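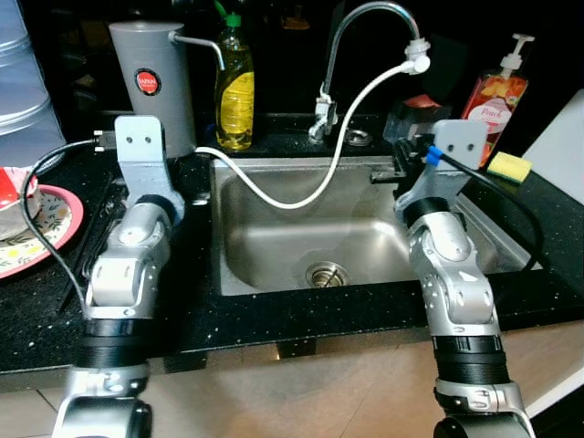

Home | Kitchen | Laundry | Reviews | Contact

Review: Juvstead benchtop water filter
By Nahom Yimer
September

The Juvstead is a single-stage carbon block filter that stands on the bench and feeds from the kitchen tap through a diverter valve. I bought mine from Berncombe and paid full price. It replaced a Pumix jug, which had a slow pour and a lid that never seated properly.

Installation took 13 minutes. The diverter threads onto a standard aerator fitting, male or female, and both washers are in the box. Pull-out spray taps won't accept it. Hand-tighten only; the collar is plastic and I would expect it to crack under a spanner.

Flow at full mains pressure is the weak point. A one-litre measuring jug filled in 60 seconds with a new cartridge. After 1,211 litres, logged with an inline meter, the same jug took 96 seconds. The manual recommends replacement when the fill time doubles, so there was life left in it, but filling a stockpot had become tedious.

Chlorine taste was gone from the first litre after flushing. Hardness is unchanged, as expected from carbon, and the kettle still scales. Anyone on bore water with high calcium should look at a different type of unit.

The housing unscrews anticlockwise with the supplied wrench. The O-ring needs a smear of food-grade silicone at each change — the manual mentions this only in the spare parts table. Cartridges from Jemal fit the same thread and seal, though I haven't run one long enough to comment on colour or taste.

Good filtration, average flow, poor documentation. I'd buy it again for a household of two.

Comments (3)

Eyerusalem Worku: Does the diverter drip when switched back to unfiltered? Mine does, a few drops from the spout.

Nahom Yimer: Mine did too until I reseated the inner washer. Flat side towards the tap.

Eyerusalem Worku: Fixed, thanks.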